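Skellulano sets out spending plan for desk-sized robot arms

Skellulano has put forward a plan to buy more small robot arms for its Trescombe workshop, after deciding against a single larger machine for the same job.

The firm handles returned footwear for online shops. Shoes come back loose, in the wrong box or in a box that has been opened and badly shut, and staff put each pair right before it goes back on the shelf. Skellulano wants arms to take on part of that work, starting with putting shoes into boxes and closing the lids.

The plan went to staff in February. It asks for £1,540 for each new bench, which covers a pair of arms, the grippers, the power supplies and the clamps. Computers and screens are left out of that sum and will come from what the firm already owns. So will the desks.

Ifeoma Effiong, who wrote the plan, said the large machine had been quoted for twice and that both quotes left out the floor work. It would have needed a fenced area and a new power supply, and the packing line would have had to move to the other side of the building. The small arms run from an ordinary wall socket and go on a normal desk.

"We looked at what we could afford to get wrong," she said. "If a gripper is no good for boxes, we can change the gripper. We couldn't have done that with the other one without calling the supplier back in."

Trial work is being done at a desk in the office, with one pair of arms and a mix of boxes taken from the returns shelves. A red Nike Court Royale box, size 7.5, is among them.
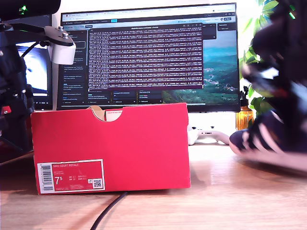

What the money would buy

The plan is in two stages. The first pays for three more benches. The second, which has no date yet, depends on how those three do over a full quarter and would bring in a feed belt from Bustau, the firm that supplied the existing packing line.

Spare parts have their own line in the budget. Effiong had first put them under general repairs, but Ekene Onuoha asked for them to be moved after going through the parts list. He counted 19 different items that would stop a bench if they failed, most of them small: gripper fingers, cables, the servos at the wrist joint. Under the revised plan one of each will be kept in a drawer at Trescombe, with two of anything that has to be ordered from abroad.

Brackets are treated differently. The firm expects to print its own and has set aside money for plastic but none for bought-in mounts. Onuoha said a printed bracket could be altered the same afternoon if it turned out to be in the wrong place, and that the white ones now on the arms were good enough to carry on with.

The budget also allows for staff time, which an earlier draft did not. Each new bench is expected to need someone nearby for most of the day during its first weeks. Those hours will be charged to the project and kept off the packing line's figures, so that the line does not look slower than it is.

No software is being bought in the first stage. Effiong said the firm had been offered a yearly licence for a ready-made control package and had put off the decision until the second stage. The price was per arm, and with eight arms in the building it would have come to more than the spares and the plastic together.

How the benches will be judged

Skellulano has not set a target for speed. Zainab Ugwu, who manages the packing line, asked for the first test to be about damage, and this was agreed. A bench will be marked down for a crushed corner, a torn lid or a scuffed shoe, and a bench that is slow but careful will be allowed to carry on.

Shoeboxes have been harder to plan for than expected. They differ in stiffness and height from one maker to the next, and some have a thumb hole in the side while others have none. Paper packing is another difficulty, as it can be in the way when an arm goes down into the box. Ugwu has drawn up a list of nearly 50 box types that pass through the workshop in a normal month. The plan says the benches should be tried on the ten most common before anyone worries about the rest.

Lighting came up as well. The trial desk gets a good deal of daylight and the packing line gets very little, so a lamp for each bench has been added to the first stage. It was the cheapest change made to the plan.

Work at the trial desk will go on while the order is considered. The arms there are to stay in use as a fourth bench if the money is approved, and they will not be moved downstairs until the others have been set up and checked.

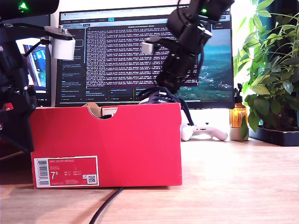 Garba Akpan said he would sooner see one new bench bought and run hard for a quarter than three bought at once. In his view the price of the arms was the easy part to work out, and the plan still said too little about what would happen to a half-packed box when a bench stopped in the middle of a shift. He asked for a written procedure before any order was signed.

Effiong said that was fair and that a page on stoppages would be added. She did not want to drop to one bench, however. The supplier, Abubakar, gives its delivery dates by the batch, and a second order placed later could mean a long wait between the first bench and the next.

Hadiza Anozie, who signs off equipment spending, has asked for two further changes. She wants the cost of insurance shown separately, and she wants the plan to say what the arms could be used for if the footwear contract came to an end. Labelling and sorting small parcels have both been suggested.

Staff have until the end of the month to comment. Copies of the plan are in the canteen and at the Trescombe front office, and questions about the packing line should go to Ugwu.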